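**Cloth over cloth on tables: slipping, creases, and where the bin goes**

**gokerville_dm** wrote:

Two tables end to end in the living room, different cloths on each. The front one has a plain woven cloth that creases and creeps. The back one has a printed cloth and stays put. I have tried clips (they catch sleeves) and double-sided tape (residue). Looking for something that survives daily wiping and a wash every second Monday.

**lotitden** wrote:

Non-slip mesh underlay, the open-cell type sold for rugs. Cut it 2 inches short of the table on all sides. Don't use the solid rubber sheet, it marks varnish.

**mnair_2521** wrote:

Disagree on the mesh. It prints through a thin cloth and you end up with a grid of small bumps, visible in side light. A cotton flannel underlay holds well enough and washes with the rest. I have used the same piece for 9 years.

**lotitden** wrote:

It prints through if the cloth is very thin. A woven cloth with any body to it will not show the mesh. Flannel shifts when you pull on one side, and that is the original complaint.

**gokerville_dm** wrote:

The cloth is medium weight. I would rather not see a grid, so flannel first. Second question: overhang. I leave the right side long because the trash bin stands there and the drop covers the table edge. Is the long side what pulls the cloth?

**post2696** wrote:

Yes. Unequal drop means unequal weight, and each time someone brushes the long side it moves a little and does not move back. Either equalize the drop or move the bin to the short side.

**mnair_2521** wrote:

The weight of a few extra inches of cotton is negligible. What moves it is people reaching over to the bin. Keep the drop, shift the bin 6 inches out.

**post2696** wrote:

Six inches out puts it in the walkway in most rooms. I stand by equal drop.

**gokerville_dm** wrote:

Bin stays where it is for now, there is furniture past it and no clearance. Current state of the front table, before the flannel goes on:

- cloth: plain, pale blue-grey, not ironed
- left edge: clear plastic bowl with the red and orange packets
- back: small tissue box, gold and white 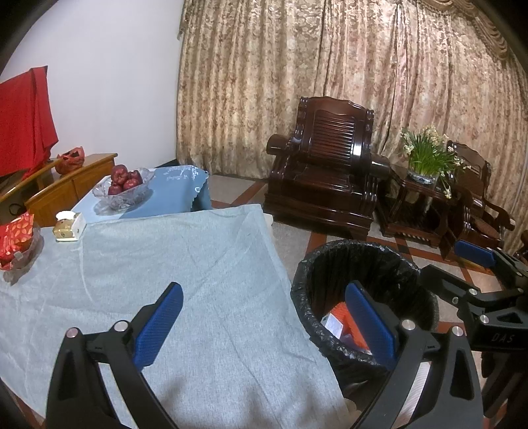 The fold by the tissue box is the one that keeps coming back. I smooth it toward the back edge and by evening it has returned to the same place. The diagonal creases I can live with; they are from how I fold the cloth for storage.

**lotitden** wrote:

A recurring fold in one place usually means the cloth was dried with that fold in it. Wet the line, press from the reverse side, let it cool flat before you lift it. Then store it on a cardboard tube.

**mnair_2521** wrote:

Agree with the pressing. The tube is optional. Half-fold over a hanger works if the bar is thick.

**gokerville_dm** wrote:

Will press from the reverse and lay flannel underneath. If the drop still creeps after two weeks I will trim the right side and hem it. The blue one on the back table is not getting touched, the scalloped trim makes it a pain to iron.

**post2696** wrote:

Wash the flannel hot once before you cut it. It shrinks more lengthwise than across.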